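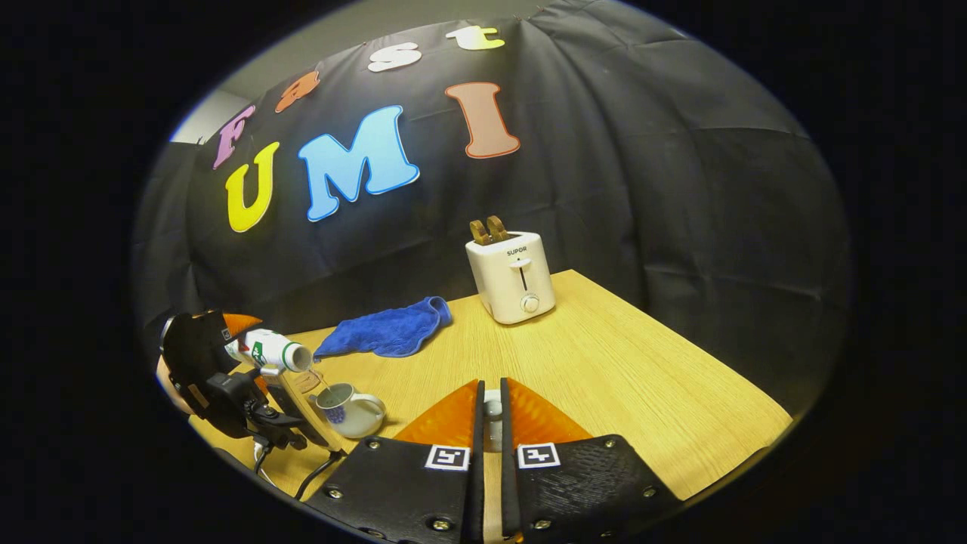 Tegwen Foulkes

So I finally made it to the open day at Ganeck! My friend Gervasio Gallardo has been bugging me to go for ages, and I kept picturing giant factory arms and sparks. What I got was a wooden table with a black cloth hung up behind it and "Fast UMI" stuck on the cloth in big colorful foam or paper letters, like a kid's birthday party. I loved it right away.

The demo was breakfast. A toaster with two golden slices sticking up, a blue towel in a heap, and a white mug with a blue pattern on it. You work with a pair of hand-held grippers, black with bright orange tips, and you do chores with them so the machines can learn from how people move. In the picture one gripper has the bottle tipped over the mug and the white stuff is coming out in a skinny little stream. The other one is just waiting there, open, which was pretty much me for the first 6 minutes of my turn.

Because yes, they let us try! I figured I'd be good at it (I've been pouring things into mugs for a very long time). Nope. You don't feel the bottle the way you do with your fingers, so you end up staring at it really hard and holding your breath. The woman running the table told me to slow down and stop squeezing so much. I got the hang of it a bit – Gervasio says I'm being generous to myself.

The pouring table had the longest line by far. Next door a guy from Kosix was giving a talk about warehouse carts, and I caught the last part of it, but I was hungry and it had a lot of slides. There were maybe too many people for the size of the room, too. They'd planned for 100 and I'm sure we were way past that by lunch.

If you want to go, they're doing another one in August. It's free, parking is behind the building, and you should sign up for a table slot as soon as you walk in. We didn't, and we waited 30 minutes. Bring a snack. The toast is not for visitors – I asked.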